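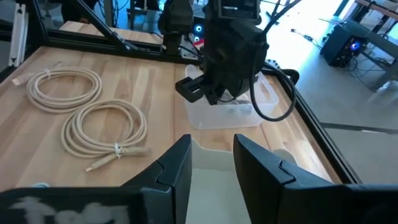
Replacing the wrist camera cables on the two-arm cell

10/29/21 | 3 min read | Print | E-mail

The left arm on our cell started losing its wrist camera in early October. The stream froze for a second or two, came back, and after a week stopped coming back. The log showed a USB disconnect each time, almost always with joint 5 past 90 degrees.

I swapped the camera first, which was wrong. Same fault, same pose. Then I put a spare cable straight from the wrist to the PC, hanging loose, and ran the Usari test program for 500 cycles with no dropouts. So it was the cable, at the point where the old clamp pinches it.

The procedure I use now:

Power down both arms at the controller and lock them out. The arms hold position on brakes, so park them high first or you will have no room to work on the table.

Photograph the old routing before cutting any ties. Pylyp Nazarenko skipped this on the Maksymiv cell and spent an afternoon guessing.

Leave the new cable coiled and tied until the wrist end is seated. A loose cable finds the table bolts every time.

Leave a service loop at the wrist. Mine measures 520 mm from the last clamp to the connector. The old one was shorter by about a hand's width and went tight at full roll.

Clamp on the jacket with a rubber insert, never on the strain relief. Torque the clamp screws by hand only.

Jog each joint through its full range at low speed and watch the loop. Then run the test program again.

Small screws and clamps go in a clear bin while you work. I still lost one.

Camera numbering changed after the swap because Praltavo assigns devices by port order. I bound each camera to its serial number in the config, and that has survived 11 reboots so far. Zakhar Lytvynenko wants to move everything to the Iton powered hub. I would like to see a month of clean logs before touching it again.

2 comments | 4 shares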